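Where do the keys go? Tove Vestergaard on tables, hooks and getting out of the door

Words: Ridwan Jugah

Tove Vestergaard is late, then I'm late, then the kettle is late. We start at twenty past in the back office at Lendeo, the tool and household lending place in Pekell, and she has to be gone before the afternoon pick-ups. So, quick notes, written up the same evening. Apologies for the joins.

She runs the "small things" talks. Small things meaning what comes out of your pockets when you walk in: keys, change, the bus card, a receipt you meant to throw away. She has been doing them 6 years. First one had my neighbour in it and hardly anyone else, she reckons. The last one, in April, filled up and they had to borrow chairs from the cafe.

"People come expecting boxes," she says. "Lids, labels, a big clear-out. I talk for an hour and most of it is where you put your keys down."

Really an hour?

"Easily. Ask me about coats and you'd be here until tomorrow."

On losing things

She used to lose hers constantly. Bathroom shelf, coat lining, once inside a bag of frozen peas. The peas she tells against herself very happily. "I'd come in with shopping, put the shopping away, and the keys were in my hand so they went away too. Perfectly sensible if you're not thinking."

What changed? A locksmith's bill, mainly. She paid out 100 pounds to be let into her own flat, then found the spare in a mug on the windowsill while she was making the man a cup of tea. Kept the mug. Still won't put anything in it.

After that came a bowl. Everybody starts with a bowl, she says, and she's got nothing much against them, except that a bowl fills up. Batteries. Elastic bands. A foreign coin. "By Christmas you're digging. You might as well have lost them."

Then a row of hooks on the wall, which the landlord made her take down. Then a nail inside the cupboard, which she forgot about. (She forgot about the nail, not the cupboard. I asked.)

On the stand

What she uses now is a little black stand that sits on the table. Oval tray at the bottom with a dark pad in it, one thin upright at the back, a bar across, three pegs underneath. No screws in the wall, nothing for a landlord to mind.

"The tray matters more than people think. You miss the peg, and you will miss the peg, you've got a bag on your arm and the phone's going. So they drop and they're still in the tray. Still the right place."

She's firm on the number of pegs. Three is plenty. She has seen a rack with 12 hooks in a hallway, every one of them full, and the family couldn't tell her what half the keys opened. "Old shed. Old bike. A caravan they sold! They were keeping the keys to a caravan they'd sold."

And they should be empty in the daytime. That's how she reads it from across the room. Bare pegs, everyone's out. Something hanging, someone's in or someone's gone off without them, and better to know that now than at the bottom of the stairs.

On colours

Her own bunch is loud. I said so. Green, yellow and purple fobs all on one metal ring, bit like a child's toy. She's heard it before.

"Good. Let it be loud. I can find purple in a dark bag. I can't find 'metal' in a dark bag."

She doesn't have a code, as such. People at the talks always want the code, green for this, yellow for that, and they write it down and then cannot remember it by the weekend. Her advice is to let your hand learn it. Same ring, same fobs, don't swap them about. New key goes on, old key comes off, that day.

The ring itself wants to be big enough to catch on a peg without you looking. She's fussy about this. Tiny split rings, the sort that take your thumbnail off, get short shrift. If you have to aim you won't do it, is how she puts it.

On tables

I hadn't planned to ask about the table but we spent longest on it. She likes a pale one. Light wood, long fine grain with those looping arches in it, the kind your eye wanders round when you're on hold to the gas company. Dark things show up on it. Black stand, black bowl, keys, whatever.

Her first was from Lauritsen, the second-hand furniture shop that used to be by the station. Dark brown, nearly black, "and I lost a black glove on it for two days. On it. It was just lying there."

So her rule for a landing table, her word, is pale top and not much on it. She clears hers every evening down to what lives there. Wipe with a damp cloth, dry cloth after, along the grain if you can be botherd. She couldn't say if along the grain does any good. Her mother did it.

Where should it stand? Close to the door but out of the swing of it. She had a man come to a talk who'd put his behind the door and knocked the lot over every single night for a month before he'd admit it.

And the floor? She laughed. Carpet, if you've got the choice. Keys on tiles at midnight wake the whole building. On carpet they just sort of sulk.
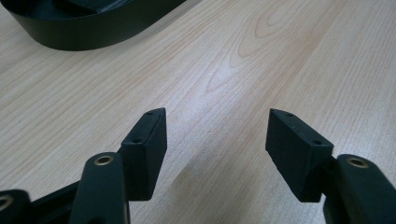
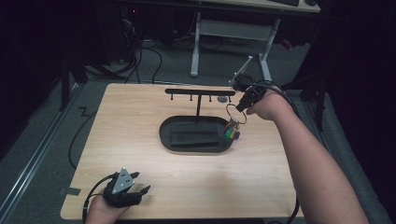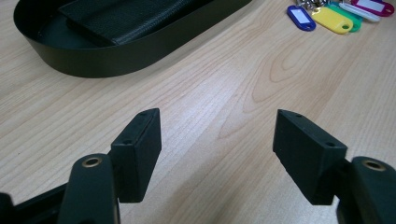

If you only do one thing

She looks at the clock here, so this bit is fast.

Pick the spot tonight. Doesn't need to be nice. A saucer will do to begin with, or the corner of a shelf, as long as it stays the same corner. Put the keys there before you take your shoes off. Shoes are the trick, apparently, once the shoes are off you've arrived and you stop thinking.

Give it 6 weeks. She won't be moved on that either. "People ring me after four days and say it hasn't worked. Four days! You've been dropping them on the sofa for twenty years."

What about other people in the house? Long pause. "You can't do it for them. I've tried. You can leave a peg free and say nothing." Her partner's keys were, at the time of speaking, somewhere in the car.

Next talk is called Plilteo, which is the name of the whole series and which she says a friend made up over dinner and she now regrets having to spell on the phone. It's at Lendeo, upstairs room, evening. Free, but put your name on the sheet by the counter so they know how many chairs too get out.

Coats is the one after that. I've asked for a longer slot.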